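How to sort and store loose building blocks

We use cookies to remember your preferences and to count visits. By carrying on you accept this. Accept | Manage settings

A tub of mixed blocks gets used less and less as it fills up. Children tip the whole thing out to find one piece, and half of it goes under the sofa. This method takes 30 minutes for a medium-sized collection and needs nothing special.

What you need

An open-topped bin with a wide floor
One smaller box for each colour
A damp cloth and a dry one
Masking tape and a pen

Step 1: Pick the bin

Go for a wide bin over a deep one. Blocks should lie in a single layer, or close to it, so that every piece can be seen from above. Sloping sides help because the blocks slide back towards the floor. An old bin will do. Scrapes and worn paint make no difference to the sorting, but run a hand round the inside first and sand down anything sharp.

Step 2: Work in small lots

Don't put the full collection in at once. Tip in a handful, clear it, then tip in the next. With long, slender blocks this matters more than with cubes, as they land across each other and the ones underneath get dragged about when you pull at them.

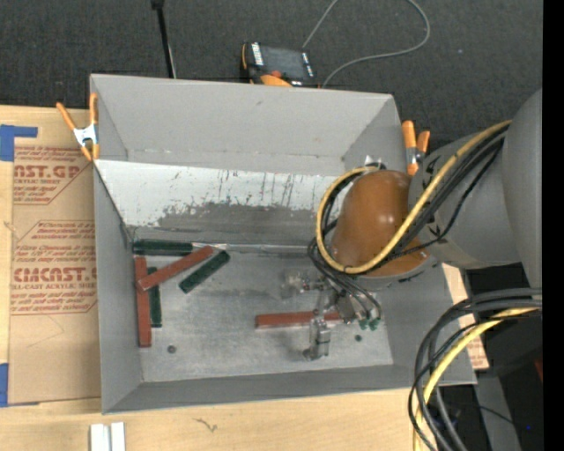 Reading time: 3 minutes

Six blocks, three red and three green, are plenty for a young child to sort in one go. Start with any block lying on its own. Next take whatever is on top of the pile, such as the red one lying across its neighbours on the left. Lift it straight up by the middle. Leave blocks that are tight against a wall until last, when there is room to get your fingers round them.

Step 3: Sort by colour, then by length

Put each colour in its own box. Once the bin is clear, go through the boxes and stand the blocks on end to compare them. Keep matching lengths together with a strip of masking tape. If you have more than 50 of one colour, split them between two boxes.

Step 4: Wipe and put away

Wipe painted blocks with the damp cloth and dry them straight away. Don't soak them. Write the colour on the end of each box, where it can be read from the shelf. We keep ours in Primari drawers, which take two boxes side by side.

Check the boxes again in May, or whenever strays start turning up in other rooms.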